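The yellow tables are back at the Gruveslow library

If you've been into the Gruveslow library any time since the start of October, you'll have noticed the reading room got a whole lot brighter. The yellow tables are out again! I stopped in one morning to return a cookbook (late, sorry) and ended up staying until lunch, because I ran into Rhonda Kowalchuk at the front desk and she was in a mood to talk furniture.

For anybody newer to town, these are the mustard-colored tables that used to be in the lunchroom at the old Fortin cannery. When Fortin shut down, the library took 14 of them for nothing, used them for years, and then put them in the basement when the gray ones came in. I never warmed up to the gray ones. They wobbled, and they showed every fingerprint, and my son once leaned on the end of one and sent a whole stack of picture books onto the floor.

Rhonda told me the plan was to buy new tables again this year. Then the quote came in at $278 apiece, and she went downstairs with a flashlight to see what was under the drop cloths.

"I'd forgotten how cheerful they were," she said. "I wiped one off with my sleeve and that was pretty much the end of the new table idea."

Dexter Boateng and his nephew hauled them up the back stairs over 2 evenings. Dexter says the stairs are narrower than they used to be. I told him that's what happens to stairs after you turn fifty, and he did not laugh, but he did let me try out the table by the window.

I love the finish on these. It's glossy the way a candy apple is glossy, and when the ceiling lights are on you get big white patches of shine wherever you sit. Get your nose down close and there are fine scratches running every which way, little swirls and scuffs, decades of lunch trays and elbows and kids doing homework. I spent longer than I should admit following one of them with my finger.

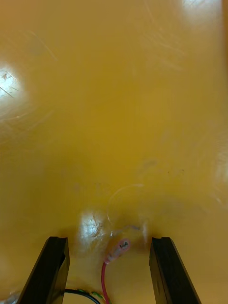 To refinish or leave them alone

So now there's a bit of a debate going. Brittany Vachon, who runs the after-school homework hour, would like the tops sanded and given a fresh coat. Her point is that scratches hold marker, and she's the one who ends up scrubbing marker. Fair enough! She got a price from Munau, the floor and furniture people out on the county road, and they said they could do the lot over the winter break without closing the reading room.

Tanner Beaulieu is on the other side. His mother worked at Fortin for 23 years and ate lunch at one of these tables just about every shift. He'd like them kept the way they are, maybe with a good cleaning and some paste wax. "You take the scratches off and it's just a yellow table," he told me, and then he went back to his newspaper, so I think that was my whole interview.

I'm with Tanner, but I also don't have to scrub the marker.

Oi-ling Lai, the branch manager, is trying to find a middle road. She wants to wax one table first and leave it out for a few weeks of regular use, homework hour included, and see how it holds up. If the marker wipes off, everybody can relax. If it doesn't, she'll call Munau back. She also mentioned felt pads for the legs, and I was very glad to hear it, having sat next to somebody who kept scooting his chair and table together all morning long.

The gray tables are going to the Emell senior center across the river, which asked for them for card games. I hope they have a lot of folded cardboard over there.

If you've got an opinion, there's a notebook on the front desk next to the stapler where you can write it down. When I looked, somebody had already used a full page to argue about the chairs. Oi-ling is going to read the whole notebook before she decides anything past the first table. She'd also like to hear from anyone who has photos of the Fortin lunchroom back when it was running, and she'll scan them while you wait and hand them right back.

The reading room opens at 9:30 in the morning. The table by the window gets taken early.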